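Starness Tenants' Newsletter
June 2, 2018

Bedding and winter clothes: getting them put away for the summer

Every year the office gets calls in the fall from people who have opened a storage bag and found yellow marks, a musty smell or small holes. Most of that can be avoided with an afternoon of work now. Archana Grewal has run the laundry room in the Vlachou building for eight years and went over the main points with us for this issue.

Wash before you store

Anything that has been worn or slept under should be washed before it goes in a bag, even if it looks clean. Sweat and body oil don't show at first. They turn yellow over a few months, and by November the mark is set. Moths also go for fabric that has skin or food on it, so a clean sweater is less likely to be eaten than one worn twice and folded up.

Duvet covers and pillowcases can go in a normal warm wash. Close the buttons or zipper first, or the smaller things will end up inside the cover and come out in a wet ball. Check the tag on the duvet itself. Many of the bigger ones don't fit our machines, and Archana asks that you don't force them in. A drum that is packed full doesn't rinse well, and two of the repairs last year were for that. The large machine on the ground floor takes a double duvet by itself.

Dry it all the way

A duvet can feel dry on the outside and still be damp in the middle. Run it through the dryer on low, take it out, shake it, turn it over and run it again. Then leave it spread over a bed for a few hours with the window open. If you press a corner between your hands and it feels cool, it needs longer. 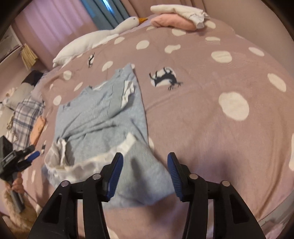 Folding sweatshirts and knits

Hangers are fine for shirts and jackets but they pull the shoulders out of heavier tops over a long summer. Fold those. Lay the top out on a bed, smooth the creases with your hand, and bring the sleeves in across the body. Fold it up from the bottom in thirds. Tops with printed letters should be turned inside out for the wash, and they last longer if they are kept out of a hot dryer. Deepak Kashyap on the third floor puts a sheet of plain paper over the print before folding, so the letters don't stick to each other in the heat. Baking parchment works too.
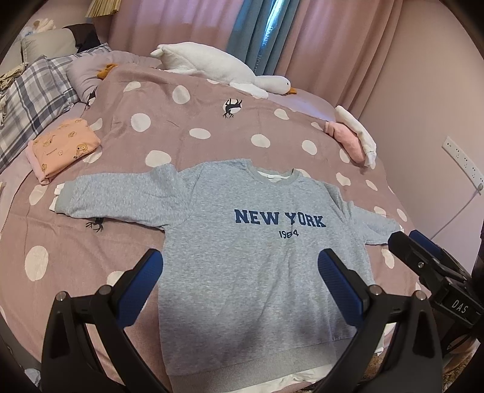

Grey "NEW YORK" sweatshirt, face up on the bed

Bags and boxes

Cotton bags or lidded boxes are best for most things. Vacuum bags save a lot of room and are all right for polyester filling, but down and feather should not be kept flat for months – it loses its loft and some of it won't come back. Put the heavy items at the bottom. Write what is inside on a piece of tape on the end of the box, where you can read it once the boxes are stacked.

Keep boxes off the floor in the basement units. The wall on the Wolonus side still lets in some damp after heavy rain. Tormod Tveit is waiting for a date from the contractor.

Laundry room notes

The laundry room counted 3,489 loads over the past 12 months, up from 3,330 the year before. Please take your wash out when the machine stops. Dryer 3 is out of use until a new belt arrives. To book the large machine, write your name on the sheet by the door or leave a note for Kamlesh Nautiyal at the office.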